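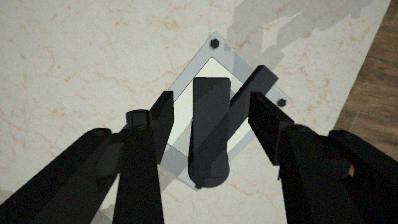
Tuesday at Dollau: the open afternoon, software side

I went to the Dollau open afternoon in June mostly to see Mellevum, the planning and control package they have been talking up since winter. Last year's visit was all hardware and free sandwiches. This time the sandwiches were gone and the hardware was mostly on a screen, in simulation, and that suits me fine. You learn more about a planner from its logs than from watching an arm wave.

The faucet task took up most of the first hour. Two arms on a shared crossbar, one table, one faucet standing on a square base plate, and the job is to get a gripper to the handle and turn it without hitting anything. Driss Ramadan, who wrote a good part of the grasp code, ran the session from a laptop and took questions while it was going, which I appreciated. He was also quick to skip ahead when a plan came back slowly. I wrote down 7 seconds for one of those. The brochure says "near real time."

The claim is that Mellevum needs only a rough model of the fixture and works out the contact by itself. Under questioning this shrank a little. The pose of the faucet comes straight from the simulator. There is a perception module, called Sola, that is supposed to estimate it from the camera views, but Sola was switched off for the main demo. Driss said it was on in the test runs and showed us a table of results: 111 episodes, 29 of them marked as failed. I asked how many of the 29 were perception and how many were control. The log doesn't separate them. It should, and I said so, and a man behind me said so more loudly.

I don't want to be unfair. The view from the wrist is a hard one. Close in, a dark faucet and dark fingers are very nearly the same color, and the shadow of the arm lies right across the part you care about. Anyone whose segmentation was tuned on bright objects on a clean background would get a nasty surprise there. I would much sooner see a team struggle with that than win on colored blocks. 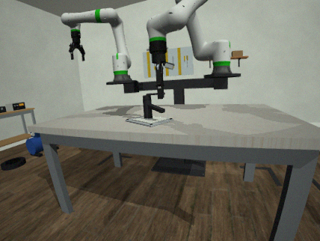
What bothered me more was the second arm. Mellevum is sold as a two-arm planner, and in the faucet task only one arm has any work to do. The other is still in the collision model, so it isn't free, but keeping a parked arm out of the way is not coordination. I asked to see a task where both had to move in the same space. There is one, a handover, and it was "being reworked." Maybe by fall.

The tooling was the best part, and it got the least time. Fawzy is their replay viewer. You scrub through an episode and it lines up the commanded joint positions, the measured ones and the planner's own reasons for rejecting a path, all on one time axis. Driss opened a failed episode and we could follow the fingers closing too early, with the planner still reporting a clear approach. Ten minutes on that taught me more than the slides did. I'd use Fawzy tomorrow with our own stack if they would ship it separately. They won't say if they will.

A few things I asked and did not get a proper answer to:

Does the grasp policy hold up when the base plate is turned to an angle it hasn't seen? ("It should.")
What happens to contact forces on a real lever that sticks? The simulated joint has one friction value for every run.
Who picks the 10 random seeds used in the benchmark, and were they picked before or after tuning?

That last one got a laugh, though I wasn't joking.

They have promised visitors the raw episode logs. If mine arrive I'll go through the failures myself and post the split between perception and control here, with the handover results too if those ever turn up.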